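1/ Writing my aunt's obituary for the Trondthorpe paper this week. They charge by the line and my first draft came to $760. Yikes.
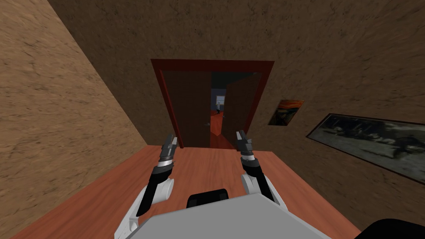
2/ Cut the whole bowling paragraph (sorry, Auntie). Kept her 30 years at Skadier and both dogs. Service is in March, so I still have time to fuss with it.
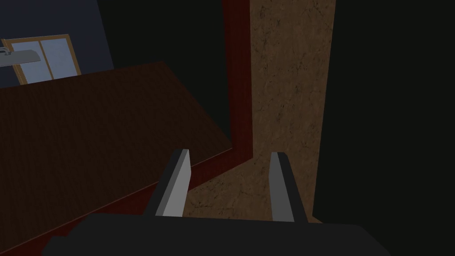
3/ Her dates are right now - I had her moving to Chong before she was born! Still missing the middle years though, and that gap looks as wide as the one between those two gripper fingers. If you knew her then, message me.

4/ Also, do people still list every cousin? We have so many cousins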